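Topics > Robotics > Teaching by demonstration

Teaching by demonstration is a way of showing a robot a task instead of writing out every motion in code. A person either guides the arm by hand or drives it by remote control, and the robot records its joint positions as it goes. Cloth is a favorite subject, and a wonderfully hard one: a towel takes a new shape every time it is lifted!
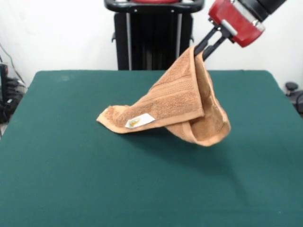
By Shiela Galang
11 November 2024

Picking up a towel by one corner, with the rest still draped toward the table, is a classic early stage in folding lessons. At Bralwood, one lesson runs 60 seconds and is repeated with the cloth dropped in a fresh heap. The Trumdale collection holds 1612 such lessons, all recorded by remote control.

See also: Hand guiding; Remote operation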